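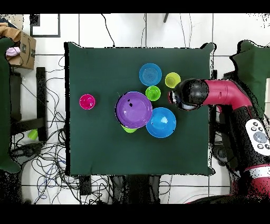
Filed under: Local History / Odds & Ends

The mill that kept moving

Members who have walked the creek path lately will have noticed that the old Skoltusora flour mill has a new sign. It's a handsome sign. It is also wrong, in that it gives the mill one site when it has had three.

The first mill stood at the ford and burned down in its second winter, taking 26 sacks of the neighbours' wheat with it. The neighbours were paid back in flour, eventually, and complained about the colour. The second went up on higher ground, where it was safe from floods and, as the owners soon learned, from water generally. It ground for 141 days and was sold for the timber.

The building we all know came next. It was a flour mill until the railway arrived, then a wool store, then a dance hall with a floor that sloped toward the band. The dance hall years are the best recorded, mostly by the police.

Sabina Weerakoon has been through the rate books and has written the whole thing up, with maps. Her booklet is at the front desk on Friday afternoons. Anyone holding photographs of the wool store, please let her borrow them. She does give things back.

Contact the Society | © Skoltusora & District Historical Society | Back to top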